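I have opinions about mailing bags. I know how that sounds, and my sister-in-law has already told me, so you needn't. But I've been sending and receiving parcels for long enough (I sell secondhand knitting patterns and the odd bit of wool from my back bedroom, under the name Sillow) that I've come round to a view, and the view is that the plastic mailing bag is a better thing than we give it credit for, and that the way we treat it is daft.

Everyone loves a box. A box has corners! You can stack it, you can write on it, the cat can sit in it for 2 weeks. The bag gets none of that affection. It slumps. It comes through the door looking as though it slept in a hedge, and people hold it against whoever sent it, even when the jumper inside is absolutely fine. 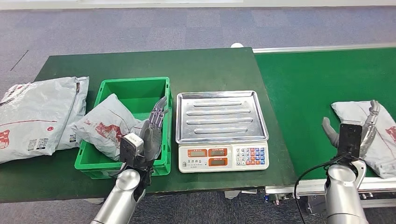

## In defence of the crumple

Grey-white bags, a green crate, a white set of scales on the table. That's a parcel bench more or less anywhere, and I find it rather cheering. The bag draped over the rim of the crate is properly creased and I can't bring myself to mind. A crease in a mailing bag is just what happens when you wrap something flat and bendy around something that isn't flat. My own bags look like that before they've even left the bedroom.

What I do mind is air. A woman I swap patterns with once posted me a single leaflet in a box you could have kept a toaster in, with yards of brown paper stuffed round it, and she was so proud of it that I said thank you twice. The same leaflet in a bag would have gone through the letterbox. I'd have had it at breakfast and been spared a trip to the depot in the rain.

Then there's the label, and here I get a bit fierce. Labels go on the flat side, near the middle, smoothed down with the side of your hand. They don't go over the seam or round a corner, and they certainly don't go on before you've put the thing in, because then the bag fills out and your lovely barcode bends like a banana. I did exactly this with my first batch of 24 and had to redo every one of them at the kitchen table, at midnight, with a hairdryer.

And weigh it! Weigh it with the bag on and the label on and the little thank-you card inside. I used to guess. I was a confident guesser, too, until I went through a year's postage and found I'd overpaid on 70 parcels, every time because I'd rounded up "to be safe". A plain set of scales would have paid for itself by Easter.

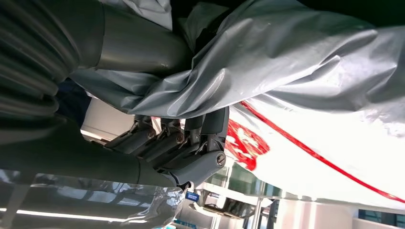
The other side of it, and I do try to be fair, is that plastic film is horrible stuff to handle. It slides, it clings to your sleeve, it folds itself over when you want it open and springs open when you want it folded. You can't really pick up a soft parcel by its edge, or you can, but then all the weight swings down to one end and you're holding a sort of wrung chicken. You want a good handful of it, fingers well into the folds. My mum carries them like a cat, one hand underneath, and I've never seen her drop one.

I'm also not going to pretend the stuff is good for the world. I've sent about 4,000 parcels over the years and that's a lot of film. So I reuse. Slit the bag neatly along the top instead of ripping it like a crisp packet, turn it inside out, tape it, and it'll go round again quite happily. Some buyers grumble that it looks scruffy. One sent me a photo of my own tape with a sad face drawn next to it! But most of them don't care a bit, and a few have started sending their bags back to me in a bundle, which I love.

Paper bags are getting better, and I've got a stack from a firm called Plavby that I'm working through. They're fine in dry weather. I posted a skein of mohair in one during a wet September and I'd rather not talk about it.

So I'm keeping my plastic ones for now, the creased ones especially, and using each of them until the tape won't stick any more. If yours turns up looking a bit second-hand, it is. Have a feel for the wool before you write in.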